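Sports Writing, Handout 2: Covering a Club Through a Whole Season
Notes for the evening group, 17 August 2020
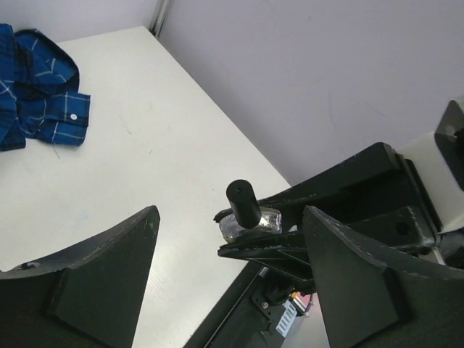

Blue plaid shirt on a white tabletop.

Welcome back, everyone, and thank you for the match reports you sent in after our first meeting. I read every one of them over the weekend with a big pot of coffee, and I had a lovely time doing it. A few of you are still writing as if you were filling in a form (first half, second half, final whistle), so I'd like to spend this session on what goes around the match, which is where most of a beat writer's week is spent.

What a beat is

A beat is one club, followed closely, by one writer, for a long time. You go to the games, of course, but you also go to the dull press calls, the reserve fixtures and the evening when the club shows off its new seats. Our practice club for the term is Bulgate, and the paper we are pretending to write for is the Sesix Echo. Please read the fixture list before next time, and pay special attention to November, when the home games bunch up and the writing gets harder.

Form, and how to talk about it

Readers already know the score by the time they get to you. What they want is a sense of whether things are getting better or worse, and they want you to show your reasons. Look further back than the last result. If Bulgate lost to Gekus but made the better chances, say so, and say which chances you mean! "Unlucky" on its own is a very thin word. Who was in space, and who didn't see him?

Be careful with the table early in the season, too. One win can lift a side several places, and it is terribly tempting to write that a corner has been turned — I have done it myself, more than once, and had to eat my words by the next home game.

Asking questions after a defeat

Keep them short. Ask one thing at a time, then stop talking, even if the silence feels long. "Why did you change the back line at the break?" will get you further than a speech about the back line with a question mark stuck on the end. Write down the answer as it was said, and if you missed a word, ask for it again.

Fairness

You will come to like some of the people you write about, and you will find others hard going. Try reading your draft as a player's mother might read it, and then as a supporter who paid for a ticket and went home cross. If both would call it fair, send it in.

For next time

Write a season preview for Bulgate, 1000 words at most. Include 2 players to watch and give your reasons for each. Then cut the same piece down to 354 words, which is the space left on the Echo page once the Ndlovu Cup draw has gone in. Bring both versions, printed if you can, and leave wide margins for my scribbles.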